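How to Organize a Donation Drive at Your Workplace

The Ginusitz Community Fund works with employers that wish to collect money or goods on behalf of local households in need. The following procedure applies to any drive held under the Fund's name. It should be read in full before an announcement is made to staff.

Step 1. Name a drive coordinator

Each workplace appoints one coordinator and one alternate. The coordinator signs the registration form, receives all correspondence from the Fund and closes the drive on the agreed date. Larger employers may appoint a contact person in each department, but the Fund will correspond only with the coordinator.

Step 2. Select a recipient program

Three programs are open to workplace drives at present. Fellia provides winter clothing and bedding. Kason supports families with school costs. The Þorgeirsson Hardship Grant makes one-time payments toward rent and utilities and accepts money only. A drive may support one program at a time. Requests to divide the proceeds between programs cannot be met.

Step 3. Register the drive

Registration forms must reach the Fund at least 12 working days before the opening date. The form asks for the name of the employer, the number of staff who will be invited to give, the program selected and the dates of the drive. Employers with fewer than 200 staff may use the short form. A registration number will be issued by email and must appear on every poster and message connected with the drive.

Step 4. Announce the drive

The announcement should state what is being collected, who will benefit, how to give and when the drive closes. It must also state that giving is voluntary. Supervisors may share the announcement with their teams but may not ask individual employees whether they have given, and lists of donors may not be displayed.

Step 5. Collect and record

Cash must be counted by two people together and entered on the record sheet on the day it is received. Checks are made payable to the Fund, with the registration number on the memo line. Donated goods must be clean and in usable condition. Opened food, medicines and car seats are not accepted under any program. Goods should be sorted by type and boxed before pickup, and no box may weigh more than 57 pounds.

Step 6. Close the drive

All funds and record sheets are due within eight working days of the closing date. Pickup of goods is arranged through the Fund's office. Receipts for individual donors are sent by mail once the record sheets have been checked, so complete addresses are essential.

Questions about this procedure may be directed to Evanthia Triantafyllou, Workplace Giving Office. This version took effect on February 2, 2022, and replaces all earlier instructions.

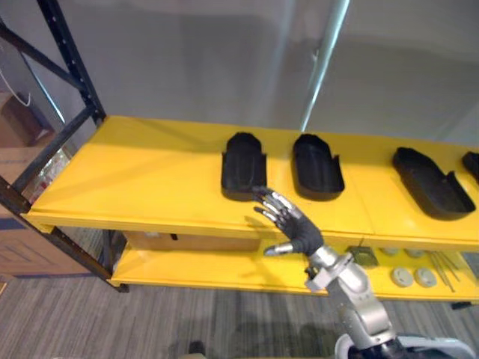 Coordinators who registered under the earlier instructions may finish their current drive on the old record sheets. New sheets are required for any drive that opens after that.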